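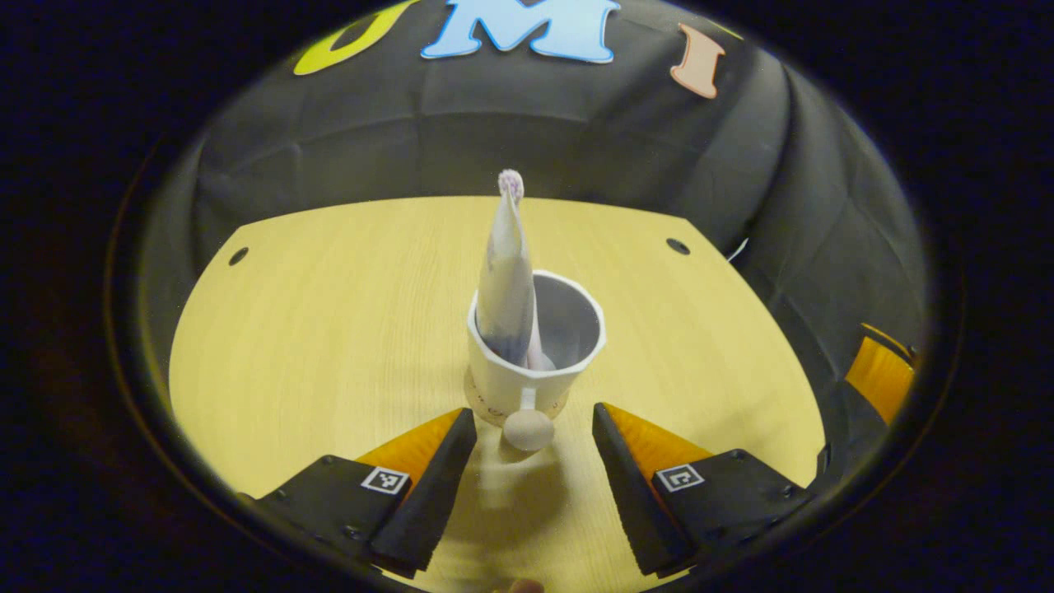 I gave up on the big bathroom overhaul back in January and decided to fix one small thing at a time, and first on the list was the toothbrush situation. We had brushes in the medicine cabinet, brushes on the edge of the tub, one in a coat pocket (don't ask). So now everything that looks like it belongs near a sink gets one home, a plain white plastic cup with a little handle that ends in a round knob, and I can't tell you how much I like that knob. You can hook a finger behind it with soapy hands! The rim flares out a bit too, and a tall thing still in its wrapping can lean in there along with whatever has the pink handle.

I picked the cup up at the Mirkard rummage sale along with 2 others, and my neighbor Hubert Reisinger talked me out of buying a proper holder with slots. His feeling is that slots collect gunk and you end up digging at them with a cotton swab every week. He's right, I had one of those for six years and I don't miss it. A cup you just rinse, turn upside down on a towel and forget about until breakfast.

My other new habit is leaving the spare in its plastic until somebody needs it. We had my cousin's kids here from Siltby for a long weekend and of course one of them had packed a swimsuit, a flashlight and no toothbrush. Handed one over, still wrapped, and felt like a very fancy hotel.

Next up is the drawer with the travel shampoos – I'm a little scared of it. If you have a trick for small bottles that leak, drop me a line before the next issue and I'll pass it along.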